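Course project report: The White Table
Group members: Sidra Usmani (writing this up), Jaanus Vaher, Fumiko Kubo

What we wanted to do

Our project was to take one work corner at Turnatham and make it a place where you can find a cable and tell what it is before you plug it in. Sounds small, I know! But anyone who has taken a class in that room remembers the old brown desk and the drawer under it, which we called the Troltosel for reasons that go back to a first-year joke. You put a hand in for one cable and pulled up a knot.

We had four weeks and a budget of $900, and Mr. Jaunzems told us on day one that we weren't going to get a cent more. We spent most of it on the table.

The table

Fumiko wanted white and Jaanus wanted gray (he said white would show every fingerprint, and yes, it does). White won because so many of our cables are black and we wanted them to stand out. We ordered the top from Plellwood, plain, no edge trim, no drawers. That last part was my idea. If there's no drawer, there's no knot.

It came with one corner dinged and they swapped it without any fuss, but that cost us most of a week. I should have put some slack in the schedule and I didn't. 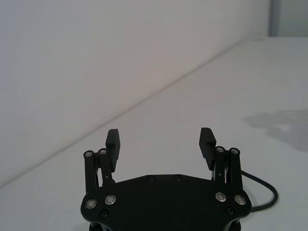 The wall and the light

We painted the wall behind the table white too. Two coats, three in the patch where a shelf used to hang. I wasn't sure at first – it looked a bit like a dentist's office the first evening – but I came around. The light spreads out really evenly now and you don't get that hard shadow down the middle of whatever you're working on.

We talked about hooks and a pegboard for the longest time. Jaanus even drew one up! In the end we left the wall plain and put the hooks around the corner by the door.
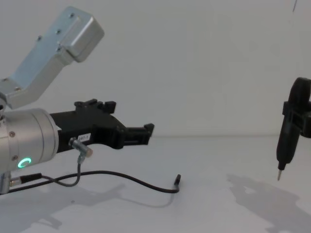

The rule we settled on is that only what you're using goes on the table, and when you leave, it leaves too. Fumiko typed it up and taped it by the door. People mostly follow it. Coffee cups are still a problem, and I'm guilty of that one myself.

Sorting the cables

We emptied the old drawer onto the floor and ended up keeping 19 cables. The rest had cracked jackets or bent plugs, or matched nothing we own. Every keeper got a tag near the plug end with what it fits, and then it was coiled and hung up. Our first tags were paper and they tore, so we did the whole lot over with cloth tape (do this first, trust me).

The most useful habit was holding the cable out straight and looking at the plug against the white before using it. Those skinny black ones with a little metal tip all look the same on a dark desk.
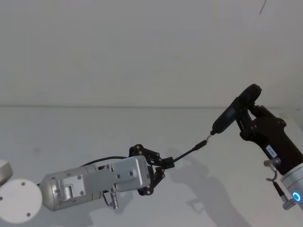

Figure 3. Black cable and plug held over the white table.

What I'd change

I'd order the top earlier, and I'd ask for one with rounded corners – I have the bruises. Jaanus wants it written down that he still prefers gray. The leftover paint is in the closet, labeled, for whoever touches up the wall in August.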